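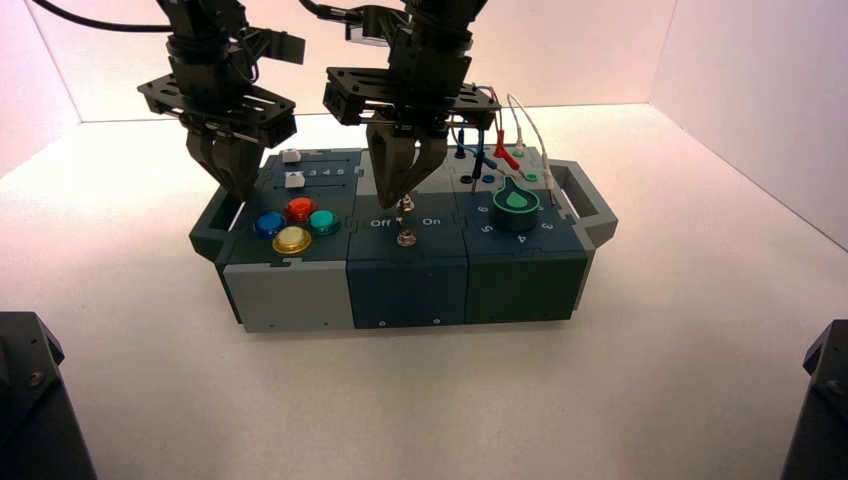

LAB NOTES / Unit 3: Working rules for the bench cells

Read before your first session. Ž. Lapiņa

These are the notes from the lecture plus the bits I ran out of time for. Slides have less on them than this, don't rely on the slides.

What this unit is for

You all did the Gondal safety quiz, fine. That covers the building. It does not cover how to run a two-arm cell on a task board so that somebody else can use your results. Most of the rules below are about that second thing. A few are about fingers (yours).

Vocabulary, so we all say the same words:

Cell = walls, table, arms, everything inside.
Board = the long box with the modules. Buttons and sliders left, toggle middle, knob and sockets right.
Module = one third of the board. They come apart at the puzzle edges. You do not take them apart.
Trial = one attempt at one task, from start pose to stop.
Run = a block of 30 trials with nothing changed in between. If something changed its two runs.
Operator = person driving. Spotter = person with a hand near the stop. Never the same person.

1. Before power

Walk through it in this order. Order matters, don't improvise.

- Sleeves, lanyards, long hair. Lanyards are the one people forget.
- Stop button: press it, twist it out, press again. If it feels sticky tell me, do not spray anything in it.
- Arm cables. Follow each one by eye all the way from the wall side to the bracket. Looking for a loop that a finger or a bracket edge could hook when the arm swings.
- Screws on the finger mounts. Snug. Not gorilla tight, these are small threads in small parts.
- Board position. Push gently on each handle. If it slides, the pads underneath need wiping.
- Patch leads on the right module. See section 4, they get their own section.

Log it. "Checked, ok" with initials is enough. An empty line in the log means it wasn't done, even if you swear it was.

2. Power up and home

Spotter says "clear", operator repeats "clear", then power. Out loud please. Yes it feels silly with two people.

Home one arm at a time. Left first, then right. The Zirnex controller will let you home both together and you should not do it, the brackets pass close to each other over the middle module and the homing routine knows nothing about the other arm.

After homing, both grippers go to hover. Hover = fingers pointing down, closed, clear of everything on the board. If a fingertip is touching a knob or lever at hover then the offset is wrong. Stop, fix the offset. Don't "just start from there".

3. Contact rules

This is the part I get emails about so, in detail.

General: approach slow, touch slow, leave slow. Fast is only for open air. Speed scale stays at 30 percent within hover distance of the board. Nobody has needed more for anything in this course.

Buttons. Fingers closed, press straight down with the tips, center of the cap. Angled presses wear the collar and you'll read a press that wasn't one. Name the button by its color in the log (blue, red, teal, yellow), not by a number. Last year three groups used three different numberings and I could not merge a thing.

Sliders. Two of them, parallel, behind the buttons. Call them front and rear. Push the knob from the side, along the slot. Never squeeze and drag on the first go, if the grip is off line you bend the stem. Record where it ends up by the printed scale. Between two marks, write the lower one and "+".

Toggle. Small metal lever, strong spring, this is where finger tips get chipped. Rules:
 a) Come in from above, stop short, look from the side, then go down.
 b) Fingers go to the side of the lever and push it across. Do not land on top of it. Pushing straight down on the lever does nothing good to the switch or to the servo.
 c) Note the start position as Off or On, as printed. "Left" and "right" depend on where you stand, so they're banned in the log.
 d) The nut at the base is not a task. Stay off it.

Knob. Grip across the pointer, not across the collar. Turn, release, back off, re-grip if you need more angle. Wrist limit comes sooner than you think. Read the position from where the pointer points and write the number. If the knob turned but the gripper slipped on the way, that is a pass with a note, not a clean pass. Section 6.

Other arm. While one arm works, the other one is parked at hover over its own end or fully up. One arm moving at a time until week 3. After that you may ask me about bimanual tasks, and bring a plan on paper.

4. Cables and patch leads

Patch leads stand up from the sockets at the back of the right module and they flop. Everything at the back of that module is in the path of the right arm when it retracts. So:

- Retract UP first, then back. Diagonal retract is how you pull out a plug.
- Leads that are part of the task stay. Leads that are not part of the task come off the board before the run and go in the Kedora tray, sorted by color.
- No taping leads to the arm. No taping leads to anything.
- If a plug comes out mid-trial: stop, mark the trial as void, re-seat by hand with power off. A half seated banana plug looks fully seated from above. Get down and look from the front.

Same for the arm's own cable. If it's brushing the back wall, ok. If it's pulling tight anywhere in the reach you plan to use, not ok, re-route before you start.

5. Hands in the cell

Short section as there is only one rule. Power off, stop pressed, spotter says "off", then hands in. Not "paused". Paused is not off. A paused servo still holds torque and will move the moment somebody leans on the keyboard, I have seen the keyboard thing happen.

Resetting the board between trials counts as hands in. Yes every time. Budget for it, it's why a run takes as long as it does. Where you can, reset with the arm instead (press back, slide back, flip back) and log the reset as "R-arm". Reset by hand is "R-hand". Don't mix them inside one run.

6. What counts as a pass

Decide before the run and write it at the top of the page. Changing the rule at trial 12 because the numbers look bad is the fastest way to lose the whole mark for this unit.

Default definitions, use these unless you have a reason:

Pass: end state reached, nothing else on the board changed, both grippers back at hover, no stop pressed.
Pass with note: end state reached but something odd (slip, second touch, brushed a lead).
Fail: end state not reached, or something else on the board changed. Flipping the toggle fine but knocking the knob on the way out is a fail.
Void: power, plug, software, someone opened the door. Voids are repeated, fails are not.

Report all four. A table with only passes in it comes back to you.

On repeats: 30 trials lets you say "mostly works" or "mostly doesn't". It does not let you say 97 percent versus 93 percent. If you want to argue over a few percent, then you're in the territory of 1000 trials and an unattended rig, which we do not have and you are not allowed to build.

7. Changing things

Anything touched = new run, new header. Includes: finger pads, offset, speed scale, board moved, light moved, different operator. People always argue about the operator one. Write it down anyway, then look at your own numbers in November and tell me it made no difference.

Software: the Niteck config file is read only on the bench machines. Copy it, rename with your group letter, edit the copy. Config name goes in the header. "Default" is not a name, the default gets updated.

8. Shutting down

- Arms to hover, then up, then power. Don't cut power with the arms over the board. They sag, and what's under them gets the weight.
- Board back to rest state: both sliders at the low end, toggle Off, knob at 3.
- Leads in the tray.
- Log signed by both people.
- Wipe the tabletop, dry cloth only. Grit under the board is what makes it slide.

9. If something breaks

Tell me, same day. You do not lose marks for a broken part. You do lose marks for a broken part the next group discovers at 8 in the morning. Put the part in the tray, put a note with it, write in the log which trial it happend on.

Burning smell: stop, wall switch, leave the cell open, come get me or whoever is in the next room. Don't power it again to check whether it still smells.

To hand in for this unit

One run on the toggle, one run on anything else on the board. Header page, log pages, result table with all four categories, half a page on what you would change. Half a page, not three. Pencil is fine if I can read it.

Reading for next time: controller manual, chapter 2, the part on soft limits. Skip the bit about networks, we do not use it.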